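Moving the blog, moving house, and the trouble with allotment waiting lists

11/08/2022

Hello again! I know, I know. I said I'd be back before the summer and then the whole of July went by without a peep. Those of you who kept emailing (Declan Kettle, I'm looking at you) have been very patient, so have a proper long natter as a thank you.

The big news is that I've got a plot. After all that time on the list in Hulme I'd stopped expecting anything, and then a letter came through the door in the same week we were packing up the flat. Number 57, half a plot really, down by the railway fence. I was number 13 on the list when I last dared to ask and I'd have bet money on still being there at Christmas.

It's mostly couch grass. There's a water butt with a split down one side, a very nice old rhubarb and a row of something that Imogen Ackroyd swears is horseradish. If she's right I'll never be rid of it - my grandad spent his whole retirement digging his out and it was still coming up when they sold the house.
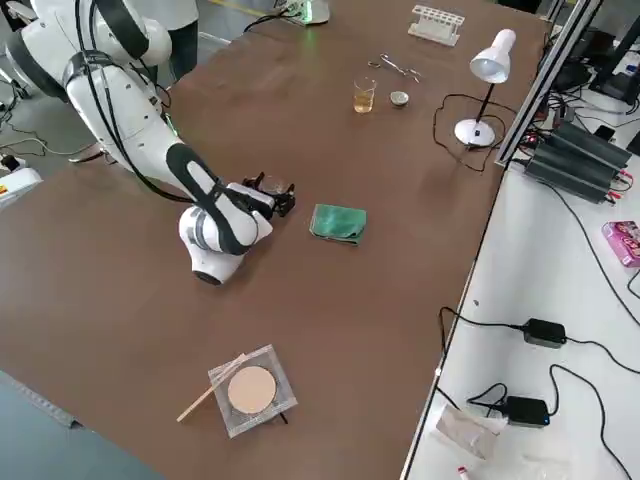

So I've been reading up in the evenings, mainly about potatoes, as everyone says they're the thing to put in when the ground's a mess. My neighbour on the next plot is Roland Greenwood and he only grows the one sort, Pomel, which he says he saves himself from year to year. He gave me a carrier bag of them to try and they were lovely, all waxy and yellow, and we had them with far too much butter.

Roland also lent me a little history of the site. The first plots were pegged out in 1877, and the rules from back then are pinned up inside the gate. No pigs without permission! No whistling before morning service! I'd love to know who was whistling so badly that somebody had to write that down.

The rent is less frightening than I'd feared but the shed will be another story. The cheapest decent one I've seen is 400 pounds, and that's without a floor. Tracey Rowbotham reckons she can get me some old pallets and we could knock one up over a weekend, though the last thing Tracey and I built together was a rabbit hutch and the rabbit was out of it by teatime.

For now my tools live in the boot of the car, which means the car smells of soil and there's a fork under the shopping every time I go to the supermarket. I don't mind. I've been up there most evenings with a flask, clearing a strip at a time, and my back is only complaining a bit.

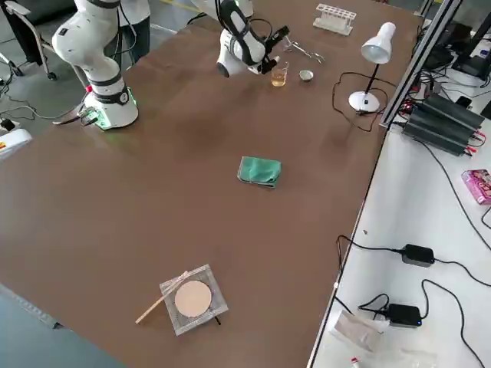
What I'm planting next

Garlic first, I think, then broad beans if I've cleared enough by then. Ashley Whitlock has promised me some raspberry canes in December, and I've still got to work out where they'll go so they don't shade everything else. If you've grown raspberries on heavy clay, leave me a comment, because mine at the old flat were in a pot and they sulked for three years.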